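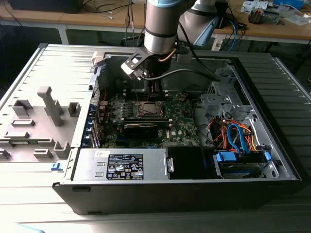 Plurnard Computer Reuse Group
Minutes of the July meeting, back workshop, 7pm

I took the notes this time, so if something's wrong it's my handwriting and you can shout at me next month. We started late thanks to the kettle (new fuse, all fine now) and I've kept things in the order we talked about them, which wasn't quite the order on the agenda.

1. Last month's minutes

Agreed, with one correction. The shelving is on loan from Josier and not a gift, so please don't drill into it or paint it. I've changed the copy in the folder.

2. Money

We have 46 pounds in petty cash after buying thermal paste, wipes and the tea things. The bigger news is that the grant from Ziditell has come through — 2,000 pounds, hooray! It has to go on parts and tools and we have to keep the receipts, all of them, even the little ones for screws. There's an envelope pinned inside the cupboard door. We didn't settle what to spend it on first. I'd like a decent set of drivers with the ends still on, and there was a fair bit of nodding, but solid state drives got just as many nods. It's going on the agenda again for August, and if you've got a favourite supplier bring prices.

3. The Dell tower

This took up most of the evening, and I enjoyed it enormously, so forgive me if it's the longest bit. We had it on its side with the cover off and agreed it's a good one for working out our new checklist, as it's got a bit of everything we usually meet: a green main board, a drive in its blue plastic rails, a power supply with the label nice and readable, and that usual tangle of orange, red and blue leads in the corner.

The draft checklist goes like this for now. Power lead out first, then hold the power button in for a few seconds. Side panel off and laid flat with the inside facing up, so the plastic posts don't get snapped. Wrist strap on and clipped to bare metal. Write down what memory is fitted before touching it. Then dust, with the soft brush, working from the top of the case down.

We spent ages on dust. I still think we should do it outside in the yard when the weather's fine, but the point was made that carrying an open tower through two doors is asking for trouble. So for now it's the brush and the little vacuum indoors, and outside only if it's truly horrible in there.

Then we got on to processor sockets, the part that makes most of us nervous (me included). With the lever up and the metal frame open, the pins are right there for anyone's sleeve to catch. We went over lining up the marked corner, letting the chip drop in under its own weight and not pressing on it at all until the frame is closed.

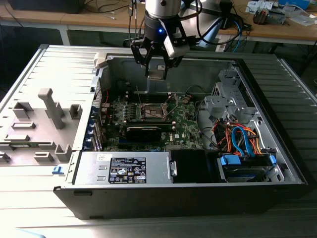

One member asked whether we ought to be taking processors out in the first place, given that most donated machines only want a new drive and a clean. The feeling was that we'd leave them alone on any machine that starts up and stays cool, and only open the socket if it won't start or is overheating. Fresh paste goes on every time the cooler has been off, no scraping by with the old stuff. I said I'd write that into the checklist in big letters.

It was also asked what we do with a board that has bent pins. Answer: it goes in the spares crate with a sticker on, and we keep the fans and the case. Please do use the stickers. I found a mystery board in the crate last month and I've no idea if it's dead or somebody's treasure.

4. Socket covers

We've nearly run out of the little plastic covers. If you've got any in a drawer at home, bring them in. An empty socket with nothing over it shouldn't be left overnight, and if there isn't a cover to be had then put the panel back on the case instead. Josier may have a bag of them and I'm to ring and ask. 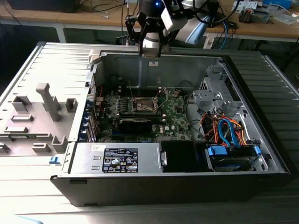 Staying with what gets left overnight, we talked about cables as well. At the moment everybody has their own way and you can come in to find a tower with its leads pulled out and not a clue which went where. We agreed on masking tape flags, with a letter on the lead and the same letter on a scrap of paper taped inside the case. I did suggest coloured tape but we'd only use up the red and then argue. Data cables that feel loose at the clip get swapped, they're cheap enough, and the old ones go in the metal tub and not back in the drawer.

5. Hard drives

Any drive that comes in gets wiped before the machine goes out, and if it won't wipe it goes to Ziditell for shredding. We were reminded that drives waiting for the shredder must be in the locked cabinet. Keep the blue rails, though! They unclip easily and we're always short of them when a replacement drive goes in. There's a biscuit tin for them on the second shelf.

6. Requests

We've had a request from Hầu, the homework club over the bakery, for 6 desktops with keyboards and mice, ready for the start of the autumn term. We all liked the sound of that. Screens they've already got. The only worry is sound, as they'd like headphones that work from the front sockets, and we don't always test those. Added to the checklist: test the front sockets, both of them, with proper headphones on.

There was some back and forth over whether they'd want wireless. I'm going to pop over and look at the room, and ask about plugs while I'm there.

7. Workshop bits

The bench under the window is wobbling again. Screws are to go in the lidded pots, sorted by thread if you can face it. Side panels have been getting mixed up between machines, so the panel stays beside its own case until it goes back on, and if you have to move one, tape a note to it.

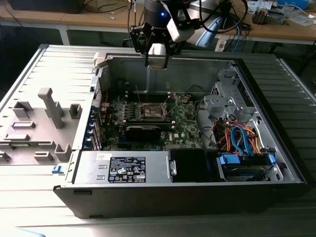 Dell tower on its side, with the removed panel lying next to it.

8. Anything else

Somebody has left a blue flask and a very nice umbrella. Both are on the hook by the door.

We could do with a second lamp, and I've got one in the loft I'll bring down.

Next meeting in August, 7pm again, same room. Jobs before then: me to ring Josier and visit Hầu, and to type up the checklist. Everybody else to have a rummage for socket covers. We finished at twenty to nine and I locked up.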